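Home Diary Archive Write to me

Tuesday, late evening
by the keeper of this diary

I did not want to write tonight, but if I leave it until tomorrow I will make the story smaller than it was. So I write it now, with the tea next to me.

The left gripper lost its zero again. I had decided it was a problem of the first week and that it was finished. It was not finished. It was only waiting until I trusted it.

We are in July and the job for Clulley is to deliver 1,000 good recordings of two-handed table work. This morning the counter showed 508, and I was a little proud of that number. I went through the morning files at lunch, which I do not always do, and in one of them the width of the left jaws was drawn as a flat line. It was flat for the whole recording. A person had opened and closed that tool again and again, and the file said that it had stayed at one width from beginning to end.

First I thought the file was broken. I opened the next one and it was the same. Then I went backward, one by one, and my stomach became heavy.

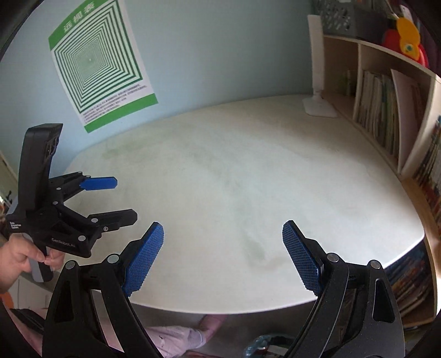
Both grippers at the round table.

The bad recordings did not start this morning. They started last week, on the afternoon when we changed the cable. After that cable there are 296 recordings, and in 29 of them the left width is flat or it jumps. The others look correct to me, but now I must look at every one of them with slow eyes, and I cannot say "correct" before I have done it.

What makes me angry is that the fault is quiet. The video is fine. The position is fine. The small check at the start of each recording asks only if the sensor is answering, and the sensor was answering. It gave the same number each time, very politely, and the check was satisfied. I wrote this check myself in the spring. I remember that I thought about testing for movement too, and I wrote a note to do it later, and the note is still there in the code with the word "later" in it.

In the afternoon I tried to make the fault come back. I opened and closed the left jaws slowly and watched the number on the laptop. Nothing wrong. I did it fast, nothing wrong. Then I turned my wrist, as you do when you want to take something from the side, and the number stopped. I held the jaws closed and it still said they were open. I turned the wrist back and the number woke up, but it woke up in the wrong place, a few millimeters too wide. So the zero moves each time the contact is lost. I repeated it until my hand was tired, and it did not happen every time, only sometimes, and that is worse.

I believe it is the plug on the new cable. It is from Arkton and the old one was from Tomić, and when I hold them next to each other the new plug sits a little less deep. I may be wrong. With the old cable I could not make the fault come, but I tried for only half an hour, and I have been fooled by half an hour before.

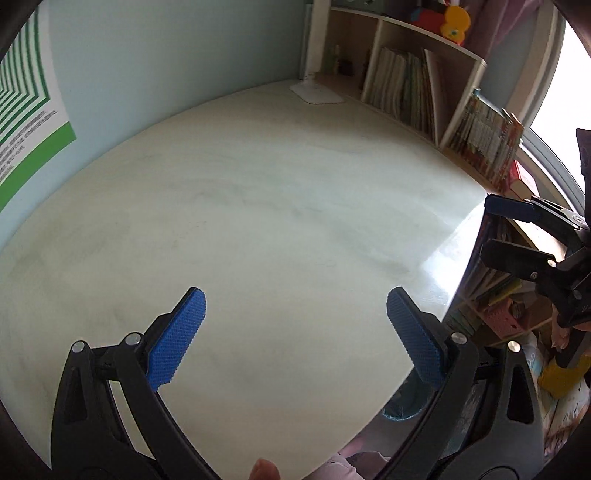
There is also the part I like less, the safety part. These files are meant to teach an arm. If the arm learns that a closed hand is an open hand, it will one day press on something because it thinks it is not touching it yet. At Markham, where I worked before, we had an arm which believed its fingers were four millimeters away from where they were. It broke a glass jar and pushed the pieces over the table edge. No one was standing there. I still think of the sound, and I thought of it today when I saw the flat line.

So I wrote to Clulley before dinner. I said that we stop recording until the cable is understood, that 29 files are bad, and that the number can grow. I read the message three times for mistakes of English and then I sent it quickly – otherwise I would have made it softer. They have not answered.

For tomorrow: the old cable on the left tool, and a strip of tape so the plug cannot walk out. The check must ask for one full open and close before it lets anybody record. Then I go through the files from last week, from the oldest. Also buy tape, there is almost none left.

It is past eleven and my wrist hurts.

Contact | © Diary of a slow engineer | Back to top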